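Three Controllers, One Small Rover, Too Many Cables

April 22, 2023

Part two of the street driving posts. Part one was mostly me complaining about batteries.
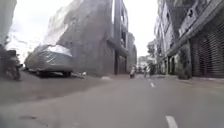 Which controller should you buy if you only want to buy one?

The Restitz, unless you hate menus. It was the least exciting of the three I tried and the only one I never had to reboot in public.

The long version goes like this. I have a small rover, knee high on a good day, and a list of things I want it to do on ordinary streets: hold a line, slow down for scooters, stop when I say stop. For a month the part that decided all this was a Brerkico board I bought secondhand, and for a month I blamed the wheels. Then I borrowed a Tavares and bought a Restitz, and the wheels were suddenly fine. I have apologized to the wheels.

I kept the test dull on purpose. Same rover, same camera, same 400 meters of road, 24 runs per controller, which makes 72 runs and one very sore lower back. Every run got a mark for drift, a mark for stopping, and a box called "other" that I assumed would stay empty. The Brerkico filled the box by itself.

Brerkico first, then. Setup took ten minutes and I felt like a genius. On the road it steers the way I parallel park, in a series of small regrets. Dashed lane paint gives it trouble: it follows one dash nicely, gets to the gap, and starts looking for meaning elsewhere. Stopping was good. It stops beautifully, often without being asked.

The Tavares is the fast one. Steering corrections come so quickly that the camera mount picks up a shiver, and the footage goes soft enough that the lane finder starts guessing. I put a strip of foam under the mount and that fixed maybe half of it. If your camera sits high on a heavy frame you may never notice. Mine sits just above the asphalt, where every pebble is an event.

The Restitz has a settings menu designed by someone who was paid by the submenu. I spent an evening finding the steering limit, which lives under "Display." Once that was set, it drove straight, it braked in the same spot run after run, and it wrote logs I could read without a second program. There were 3 bad runs out of its 24, all of them before I found the menu.

I have not tried the Nandstead. People keep telling me to try it, and then I look at the price and remember I also eat.

Next up is a stiffer camera mount, and giving the Tavares back.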